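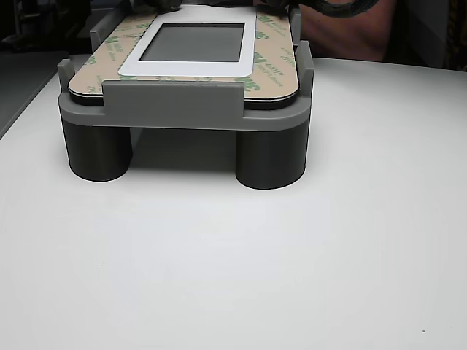 Altport, April 2024

Home appliances > Trade visits > Bisgaard assembly hall

News Visits Test Bench Archive Contact

Bisgaard opened its assembly hall in Altport to trade visitors for one afternoon. The company builds control panels for the Solla range of countertop ovens, and the visit was meant to show which steps on the line can be handed to a machine and which still need a person. Tahira Lodhi, the process engineer who runs the trial cells, took our group through.

The step that got the most questions was display bonding. A flat panel with a dark window at its center sits in a gray 3D-printed fixture, liner side up. The tan liner carries the 3M logo and the marking 300LSE. Before the panel can be joined to its housing the liner has to come off in one piece, without lifting the adhesive under it and without anything touching the window.

A person does this with a fingernail at one corner and a slow pull at a low angle. For a two-finger gripper the hard part is the first few millimeters. The liner is thin, it lies flush with the panel, and the fingers are thicker than the gap they have to find. Lodhi gave the current figure for the cell: 18 failed starts in 100 attempts. Of those 18, 11 never separated the corner at all. The rest tore the liner or pulled adhesive up with it. A panel with lifted adhesive is scrapped.

The fixture is now in its fifth version. Earlier ones held the panel on all sides, which kept it steady and left no room for a finger at the edge. The present one uses separate guide walls with open stretches between them, and the cradle stands on two thick legs. Printing a revised top takes one night. Lodhi said that most of the improvement this year came from the fixture and very little from the software, and I saw no reason to doubt it.

Cycle time is the other problem. An experienced assembler peels a panel in 11 seconds. The machine needs close to four times that when it works on the first try. Bisgaard does not plan to put the cell on the main line before the failed starts are down to two in 100. No date was given.

We also saw screw driving and carton folding. Both are automated, both have been for years, and both were running without attention during our visit. Cable routing is still done by hand at every station. When asked about it, Lodhi said only that cables were "next, after film."

The last part of the afternoon was a talk by Troneo, which makes a mobile arm for homes. The claims were modest: it can load a dishwasher with plates of one known size, and it can move folded towels from a basket to a shelf. Opening a sealed food tray is not on the list. Peeling back a film lid is much the same task as the one at Bisgaard, with no fixture to hold the tray and a different tray each time.

My own estimate after the visit – a factory will have reliable liner removal well before a kitchen has anything similar. The factory can change the part. Bisgaard has already asked its supplier for a liner with a pull tab at one corner, and sample sheets are due next quarter.

Parking at the Altport site is limited, and safety shoes are lent at the gate in full sizes only.

Related visits
Dishwasher racks and the plate problem
Carton folding at low volume
Solla oven doors: hinge test report
Two days with a towel folder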